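Produkte | Wahrnehmung | Greifplanung | Steuerung | Support

27/06/2023, Ermelinda Magalhães

Wodedon Greifplanung

Wodedon berechnet Greifposen für Parallelgreifer aus den Bildern von 2 Kameras: einer am Handgelenk und einer fest montierten. Ein CAD-Modell des Objekts ist nicht erforderlich. Formlabile Teile wie Plüsch oder Textil werden über ein eigenes Kontaktmodell geplant, starre Körper über Flächenpaare.
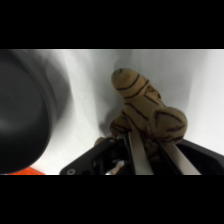
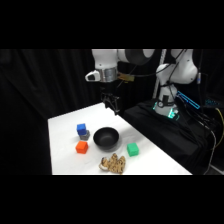
Oben Handgelenkkamera mit Plüschtiger im Greifer, unten feste Kamera mit Würfeln, Schale und Plüschtier auf dem Tisch.

Die Planung läuft mit 50 Hz, pro Objekt werden bis zu 237 Kandidaten bewertet. Die 5 besten gehen mit Gütewert an die Bahnplanung. Kollisionsprüfung gegen Tisch und Nachbarobjekte ist enthalten. Anbindung an die Steuerung Haldane über C++ oder Python, die Kalibrierung beider Kameras erfolgt im Werkzeug Nostitz.

Technischer Kontakt: Sunil Akanda, Standort Gelville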